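Two halls in Skoritz

Last Thursday I went with my colleague Anqi Kang to the automation open day in Skoritz. The train takes 25 minutes from our town and then there is a shuttle bus, which was late. We run a small guest house with 8 rooms, so my question for the day was a simple one: can a machine already do a part of our work?

At the entrance we received a badge and a programme with too many pages. The first hall was for workshops and shops. Amgate showed a machine which takes cartons from a pallet and puts them on a belt. It was quick and I liked it, but all the cartons had the same size. I asked the man what happens with a bag of flour. He said that bags are for next year.

Assunção had a shelf-filling machine, working with 298 different products. This was more impressive. It stopped two times while we stood there, and each time a technician pressed something on a tablet and it continued. Anqi timed one shelf and thought that her nephew would be faster - but her nephew also wants holidays.

Lunch was soup, bread and a long queue. I recommend to eat before noon.

In the afternoon we visited the household hall, where Plevard had the laundry corner.

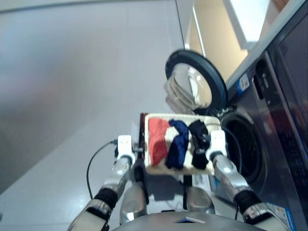 Laundry is the work I would give away first, because we wash every day and in October, with the walkers, even at night. So I stayed at this corner the longest. The tray had only three pieces in it, one red and white, one navy and one black, and it was held level by both grippers in front of the open drum. At home I would never put such a red thing together with white towels, and I asked who decides this. The answer was that for now a person sorts. For me the sorting is half of the job, together with looking into pockets.

We took the bus back at four. Anqi wants to ask Amgate for a price, for our store room. I will wait with the laundry and come again next year.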